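Itivora: a word list for crossword makers

Itivora is a free list of 1424 short English words, each with a plain clue you can drop straight into a grid. I love making puzzles, and I wanted a list with no stale filler in it!

What's inside

words.txt has one word per line, lowercase
clues.txt has the matching clues, in the same order

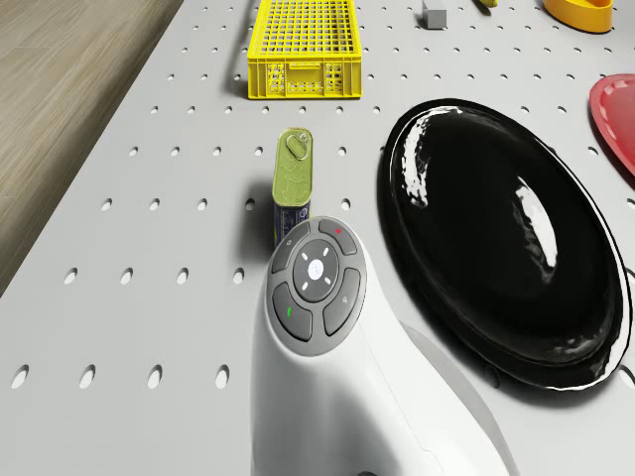
Word lengths

Words run from two to six letters. The sixes are my favorites (so many good vowels), and 966 entries have a second, harder clue.

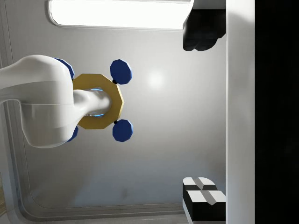
Plurals are left out unless the word is mostly used that way, like "scissors." More clues are coming in June, so send me your best ones!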